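Import bricht bei Fisheye-Aufnahmen ab - Tracking verliert Pose

flelska_nutzer21, 31. Juli 2019

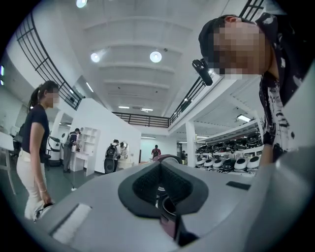
Moin, hab ein Problem mit Mivumis und dem Import von Handgreifer-Sequenzen. SLAM läuft sauber an, dann springt die Pose nach 1.035 Frames um gut einen halben Meter und der Rest ist Müll. Kalibrierung neu gemacht, selber Fehler. Verdacht: zu viele Features auf Leuten. Rechts beugt sich jemand direkt über den Greifer, schwarzes Shirt mit weißem Pinselmuster, da kleben die Keypoints natürlich dran. Limit steht auf 2.000 Features. Jemand ne Idee?

Jamila Bandara
Maske fürs Gehäuse drin? Der Greifer füllt ja die ganze untere Hälfte. Der bewegt sich relativ zur Kamera nicht, das zieht dir die Schätzung Richtung Stillstand.

flelska_nutzer21
Maske ist drin, ja. Nur die für Personen fehlt.

iglesias
Personenmaske bringt wenig, kostet nur Zeit. Nimm die Decke - Balken, runde Strahler, das Geländer oben. Kontrast ohne Ende. Features einfach auf obere Bildhälfte beschränken.

Jamila Bandara
Seh ich anders. Geländer ist das Schlimmste was man nehmen kann, lauter gleiche Stäbe, da matcht er fröhlich den falschen. Und am Rand verzerrts brutal.

iglesias
Dann halt RANSAC enger stellen. Läuft bei mir seit Dezember so.

Iñaki Montes
Welche Version vom Import? Die alte rechnet intern mit Pinhole, egal was in der config steht. Schau mal ob im Log "model: fisheye" auftaucht.

flelska_nutzer21
Steht pinhole drin. Argh. Update läuft grad, meld mich nacher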